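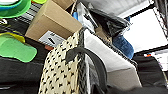
Rukport Opens Mixed-Item Picking Cell to Visitors

JOKSTEAD, July. Rukport held an open day at its Clonard handling site this month, giving warehouse operators and equipment buyers a first look at a robot cell that picks and sorts mixed household goods.

The cell, called Aliyu, uses two arms, each with a camera at the wrist. It works from shelves and wire racks stocked with items of different shape and stiffness, among them cardboard boxes, fabric goods with straps or handles, plastic packages and clothing. Items are not spaced or aligned before a run.

Visitors watched the cell in 30-minute sessions, with the wrist camera view shown on a monitor beside the safety fence. Over the course of the open day it attempted 2,159 picks. Jokstead staff restocked the racks between sessions.

"Boxes are the easy part," said Halima Ibrahim, head of engineering at Rukport. "Soft goods fold over one another, and a strap can cross two or three items. The arm has to choose a grasp point from a partial view, close in, and check the view again before it lifts."

When the software cannot settle on a grasp, the arm backs off and looks from a second angle. If that also fails, the item is passed to an operator. Operators can set the threshold for this handoff by item class.

The program drew 68 registered visitors. Chiamaka Eze, who manages the Clonard site, led the floor tours. Jarlath Buckley of the controls team ran a separate session on gripper changeover and fault recovery, and took questions on connecting the cell to existing stock systems.

"Most of the questions were on cycle time and on what happens when two items come up together," Buckley said. "We ran that case several times on request."

Rukport will keep the cell at Clonard for further trials. Site visits can be arranged on request.

Media contact: Amarachi Olatunji, Rukport Communications
Technical inquiries: Ebere Nwankwo, Rukport Applications Engineering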